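An afternoon at the Bundgaard works

I had been promising myself this visit since last August, when I met Nanna Vídalín in a lunch line at a trade fair and she told me she was teaching machines to do handwork by having people do it first. I said I'd love to see that. She said everyone says so and hardly anyone takes the bus out. Well, I took the bus! Forty minutes of drizzle, a change at the hospital, and then a long walk past tire shops to a low building with Bundgaard painted over the loading dock.

Bundgaard assembles small parts for other people's products. Hinges, clips, little pivots, the sort of thing you own a drawerful of without knowing. The visit was arranged by our evening class (there were nine of us, mostly people who mend clocks or radios at home), and the plan was two hours: first the assembly room, then the room they call the booth, where the demonstrations for the robot are done by remote control.

Signe Holst met us at the door with a box of safety glasses. She runs the floor and walks very fast. Coffee was in paper cups on a windowsill and we were told to leave it there, which most of us did.

The assembly room first. I had expected noise, and there was a bit, a compressor somewhere and a radio, but mainly what you hear is tapping. The job we had come to see is setting brass pins in grey molded pieces. Each piece has a curved fan of a body and a small square block with a hole through it, and the pin goes in the hole. Put it like that and it's a job for a child. Then Signe gave us each a piece and a pin and let us try, and my pin went in crooked, and then it went onto the floor, and then I had it in and it wobbled. Efren Sebastian from our class got his straight on the first go and was unbearable until the tea break.

The way they show it to the robot is by hand, in the plainest sense. A person sits down and does the work at normal speed, with a camera looking from roughly where their own eyes would be, and they keep going through the whole pile. They don't perform it or slow it down. Signe was firm on this. If you slow down for the camera you start moving in a way you never move, and then the machine learns the way you never move.

I stood behind one of the stations for a long time. What caught me was how busy the fingers are when the arms hardly travel. There is the little sorting motion to get a part the right way around, a roll between finger and thumb, and it's over before you've noticed it started. I asked what the left hand was doing at one point and the woman at the bench had to stop and look at her own hand to tell me. She laughed, and then she did it again and still couldn't say.

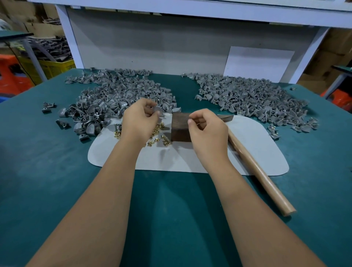
Bergþóra Hjaltested said the rolling was exactly the trouble, that she had watched hours of hands by now and the robot still wanted to take hold of a part once and keep it the way it came. People re-grip all the time, she told us, three or four tiny corrections before a pin ever gets near a hole, and a gripper with two flat fingers has to put the part down to do the same thing. So from the hand recordings they get the order of the work and where attention goes, and for the gripping itself they need the other kind of demonstration.

I wrote that down as fast as I could, because it answered the question I'd come with. Why do both? Why not film people and be done? Filming is cheap and comfortable and the worker is good at it, but the hands in the film aren't the hands the robot has. With remote control the person is stuck with the robot's fingers, and whatever they manage to do, the robot can physically do too. It's slower and more tiring, and you throw away a lot.

The wooden mallet deserves a word too. I had assumed some kind of press would do the seating, and they do have presses, but for this part they like a wooden block under the piece and a mallet with a long pale handle. It's gentle on the molding and you feel through the handle when the pin has gone home. Heather Ashby, who I think has been at Bundgaard longer than the roof has, let us close our eyes and feel the difference between a pin that was nearly in and a pin that was in. I could tell! Once you know, it's obvious, like a jar lid. Nanna's group has not worked out what to do about that feeling. A camera doesn't get it. They've tried a microphone, and she said the sound is more use than she expected, but the radio has to be off, and turning off the radio is not popular.

Then the booth. It's a former office with the ceiling tiles out. On the table stand two small arms, and facing them is a second pair, lighter ones, that you hold. They call the set the Gramov, after the name on the controller. You move the light pair and the other pair follows. There is also a foot pedal to start and end a recording, and I can report that every visitor forgets the pedal.

We each got a turn. The beginner's task isn't pins at all, it's moving a grey piece from a tray on the left to a tray on the right, and turning it so the fan faces away from you. I thought I would be fine. I drive, I sew, I have steady hands. I closed the gripper on thin air four times running. The depth is what gets you: you know where sideways is and you know where up is, but near and far turn to soup. Bergþóra's tip was to bring the fingers down until they just brush the table, then slide in along it, and that was the moment it began to be fun. By my last try I had a piece across and turned around, and I made a noise I'm not proud of.

Some things I picked up from the people who do this all day:

Take breaks before you want them. They change over every 15 minutes in the booth, and the recordings toward the end of a stretch are noticeably shakier.

Keep the failed grabs if you recover from them. If you miss, back off and get it the second time, that recording is worth having, as it shows the robot what to do after a miss. If you miss and sweep the tray onto the floor, step on the pedal and delete.

Start from different places. Nanna keeps a plastic tub of parts and simply tips a few out fresh before each go. When they first began they laid the parts out neatly, and the robot became wonderful at neat parts and hopeless with a heap.

Have more than one person demonstrate, but don't mix beginners in with the rest. (Our nine sets went into a folder marked VISITORS, and I don't think anyone will be opening it.)

The target for the pin task is 200 good demonstrations by remote control before they train on it again. On the day we came, the whiteboard in the booth had them at 16. Signe pointed out that the tray task went much quicker. I asked whether they found it discouraging and Nanna looked surprised and said no, sixteen was a good week.

They also let the robot have a go by itself at the tray task, running on an earlier batch of recordings. It's a strange and lovely thing to watch. It hesitates. It came down beside a part, brushed the table and slid in along it, and I said out loud, that's Bergþóra's slide, and it was, she'd recorded most of that batch. It took three pieces across and turned two of them. The third went in backward and it carried on quite happily to the next.

For anyone thinking of going: groups are taken by arrangement, ten at the most, closed shoes, long hair tied back. You can't take your own photos on the floor. The bus stop you want is Grusbridge, the one after the bridge itself, and there's a bakery across from it that closes at three. Ask to try the pins by hand before you go into the booth, because having failed at it with your own fingers first makes you much more patient with the machine.

Efren kept his pinned piece, with Signe's permission, and it's now on the shelf in our classroom next to the broken Clirkard clock. Mine I left in the scrap bin. I've put my name down for the next visit and there are still a couple of spaces on the list by the door.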